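## 4. Upkeep of the Noltside cell

The previous section treated the cell as if it were a fixed thing. It was not, and a fair part of the time we had put down for experiments went on keeping it the same cell from one day to the next. We set out here what was done to it, in what order and how often, partly for the sake of anyone trying to repeat the work and partly because we looked for a section like this in other papers before we started and came away with very little.

The cell was put together in the Aravena workshop at Plendville and moved in January to the room where the runs were made. The move took a morning. Getting the arm to agree with its own calibration file took 4 days, most of them spent finding out that the file was fine and the table was not level. We packed one leg, ran the calibration again and have left the table alone. Cleaning under it is done with a long brush and some restraint.

### 4.1 Daily checks

Each session begins with the power off. The person on duty works each finger through its travel by hand, feeling for grit or a catch, then goes over the screws on the gripper mount with a short driver. Nothing is tightened at this stage unless it moves. In our first version of the routine everything was tightened every morning, with the predictable result that the threads in two printed parts gave up before anything else in the cell did.

Power then goes on, and the arm is sent to its park pose with the wrist camera running. The operator compares the live view with a stored one taken after the last calibration. The comparison is done by eye. We did write a script for it, which raised an alarm whenever the cloth had shifted, and the cloth had always shifted.
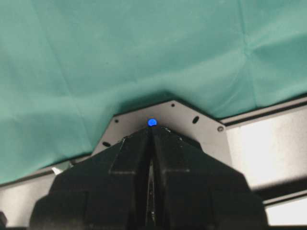
If the two views agree, the session goes ahead. If they do not, the camera bracket is checked first, then the wrist joint, then the fingers, in that order, and the calibration is repeated only when all three have been cleared. This saves a good deal of time. A fresh calibration will happily absorb a loose bracket and give tidy residuals for the rest of the day, after which the bracket moves again and the whole day has to be thrown away. We lost 7 runs this way before the order of checks was written down and taped to the cabinet.

Cables get a check of their own. The bundle at the base of the arm has to be free enough to follow the longest reach and tight enough not to wander on to the table. There is a length that does both. We marked it with tape, and any rerouting has to bring the tape back to the same clamp.

### 4.2 Fingers and grip

The fingers are printed, which makes them cheap and quick to replace, and also means that no two pairs are quite alike. Each new pair is bolted on, closed on a plain gauge block and opened again ten times. If the block turns in the grip by an amount the operator can see, the pads are taken off and refitted. If it turns again, the pair goes in the spares drawer, whose contents are best thought of as a museum.

Wear in use is harder to judge. Scuffs on the outer faces look bad and matter little. A small crack at the root of a finger looks like nothing and matters a great deal, as it lets the tip bend under load while the encoder goes on reporting a perfectly good grasp. We check the roots with a hand lamp at the start of a session and again after any collision, a word used here to cover everything from a brush against the bin to the event of the second week, which we do not plan to repeat.

The last test before a run is a held grasp. A carton is gripped, lifted to just below the wrist camera and kept there while the operator watches for creep. Camera cartons were used for this because the laboratory had plenty of them, and because a box with straight edges and printing on its side shows even a slight turn.

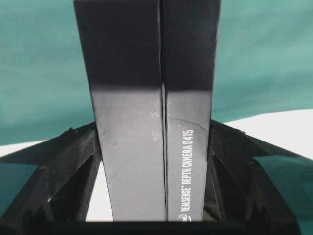 Grip force was set by trial. Too low and the carton slid when the arm changed direction; too high and its walls bowed, so that it left the fingers a different shape from the one it had on arrival. The working value sits nearer the low end, and it is stored in the Lodov configuration along with the date of the last pad change, so that a new value cannot be saved without somebody admitting to having touched the pads. Over the whole study the cell made 1959 grasps. The first pads lasted for 1463 of them and were then changed on suspicion, one of them having begun to lift at a corner.

### 4.3 Resetting the workspace

**Figure 4.** The packing task, seen from the head camera.
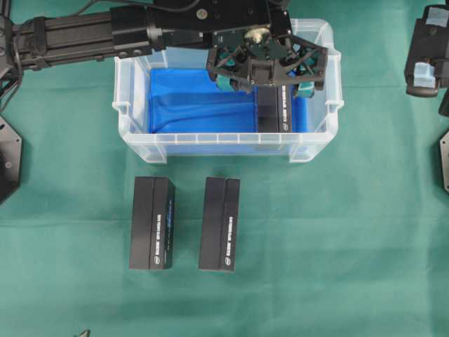
Resetting was done by hand throughout, and it proved the least repeatable part of the whole procedure. Two operators given the same written layout would produce two different tables, each sure that theirs was the one on the sheet. We settled on a few things that must be right and left the rest to vary. The bin has to lie with its long side across the table, and the cartons waiting their turn go below it, side by side with a gap between them, as the two on the cloth do in Figure 4. The creases in the blue liner were allowed to fall as they liked. Early on we smoothed them between runs, and then found that the first carton set down undid the work.

The green cloth was treated with the same tolerance, up to a point. Small wrinkles stay. A fold high enough to tip a carton is pulled flat from the nearest edge of the table, with the arm parked and the fingers open. Anything that has found its way on to the cloth and is not part of the task is meant to be cleared at the same time, although a look back through the recordings suggests that we were better at writing this rule than at keeping it.

After the last run of a session the fingers are opened, the arm is parked, and the operator enters any change to the hardware in the log before switching off. Entries made the following morning are marked as such. They make up a larger share of the log than we would like, and they were left out when the fault times in Section 5 were worked out.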